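Bavano 挂篮系列

最后更新：2021年11月8日

Bavano 是 Draturwood 做的一套横杆挂篮，给桌面靠墙、又不想在墙上到处打孔的人用。我们自己的样板间已经挂了大半年，越用越喜欢！

套装里有一根铝横杆、一只黑色铁丝篮和全部挂件。横杆装在桌子后方，篮子直接扣上去，左右推到哪里都行，不用工具。想换个位置，单手托起来挪一下就好（装了东西也能挪，不过罐头之类还是先拿出来吧）。

黑色篮子是粉末喷涂的，摸上去有一点点磨砂感，用湿布擦就干净。前沿那一道红是设计师 Markos Sarantis 坚持要加的，最初的样品全黑，挂起来总觉得闷，加了红条之后整面墙都精神了。篮子够深，袋装零食可以竖着放，不会往前倒，找东西一眼就看见。

规格
横杆长度：91厘米
单篮承重：2公斤
篮子颜色：黑色配红边
价格：239元（横杆加一只篮子）
加购篮子请在下单时备注数量

关于安装：横杆两端固定在立杆上，螺丝和内六角扳手都在盒子里。立杆要另配，Brornwood 的铝立杆可以直接对上，我们试过，孔位没有问题。先把两端都拧到七分紧，放平之后再锁死，这样横杆不容易歪。

常有人问能不能配花墙纸。当然能！铁丝篮通透，图案不会被整块挡住，浅底色的墙纸尤其好看。我们最喜欢的是鸟和松果的那种，冬天的感觉，配黑色和红色刚刚好。孩子搭积木的桌子也很适合，零食挂在上面，台面留给积木，玩到一半饿了，抬头就有吃的。

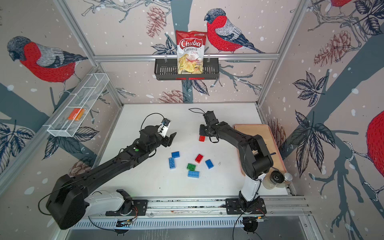 挂在横杆上的黑色红边铁丝篮，里面是一袋 Chuba 木薯片，墙纸是红腹灰雀图案。

白色网篮属于 Onuoha 系列，不包含在本套装里，可以单买，装在侧墙上放些零碎小物很顺手，斜着装也可以。

十月那一批200套已经发完，新的一批正在喷涂，颜色不变。单独的横杆暂时不卖，已经有横杆的朋友可以只订篮子，挂钩尺寸和旧款一样。篮子有磕碰掉漆的，把订单号和照片一起发给我们，我们补寄一只。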